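Clivar Covered Stockpot, Stainless Steel
From the Ramanauskas kitchen range, sold by Redo of Brorbridge

Price: 199, lid included
Capacity: 15 quarts
Warranty: 15 years on the pot, the lid and both handles

If you have ever tried to make chicken stock for a family gathering in a pot that was one size too small, you already know why we keep this one on the shelf all year long. The Clivar is the big pot in the Ramanauskas range, and it's the one our customers come back to tell us about (usually while buying a second one for a daughter or a neighbor). We've been selling it since we were still in the little shop by the bridge, and this July we passed 3,000 of them, a number that made all of us feel rather old!

It's a straightforward piece of cookware. You get a tall, polished stainless steel body with a flat bottom, a rolled rim around the top and a band of grooves running around the outside, lower down. The lid is domed, with a black knob in the center, and the two black handles sit on opposite sides of the pot, so you can get a good hold with both hands when you're carrying six pounds of potatoes and all that water over to the sink.

The Clivar, with its lid on and with it off:

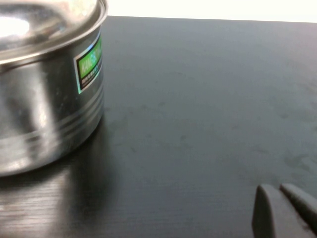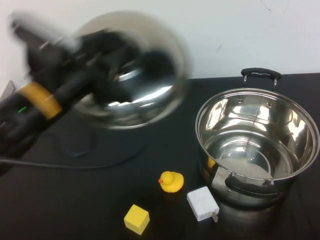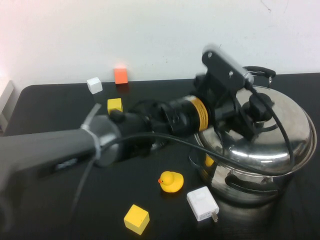
Struan Ogilvie, who runs our cookware floor, makes his mother's barley broth in the Clivar every winter and swears by starting the bones in cold water and leaving the lid a little to one side. I do mine with the lid fully on until it comes up to a simmer, then take it off and let the whole thing go quietly for the afternoon. We have been arguing over this for years and the broth is good either way.

People also use it for corn on the cob, crab boils, big batches of chili, canning tomatoes (you'll want your own rack for the bottom) and, in one case we heard of, dyeing wool. If you do use it for dye, please don't go back to soup afterward.

Care and cleaning
Wash it in warm soapy water before you cook in it the first time, and soak the label off while you're at it - a dab of cooking oil takes care of any glue that stays behind. The pot and lid can both go in the dishwasher, though a pot this size takes up most of the bottom rack, and I find it quicker by hand. Dry it with a soft towel if you like to keep the mirror shine. For cloudy spots from hard water, a splash of white vinegar and a few minutes' patience will do it. Add salt only once the water is hot, and skip the steel wool.

Will it fit my stove?
It works on gas, electric and induction. Measure the space under your range hood before you order, and remember to leave yourself room to lift the lid and get a ladle in.

Delivery and pickup
We ship in a double box with the lid wrapped separately. Local customers are welcome to pick up at the Brorbridge store, at the side door, any time before 5 p.m. Replacement knobs and handles are kept in stock, so ask at the counter or send us a note with your order number.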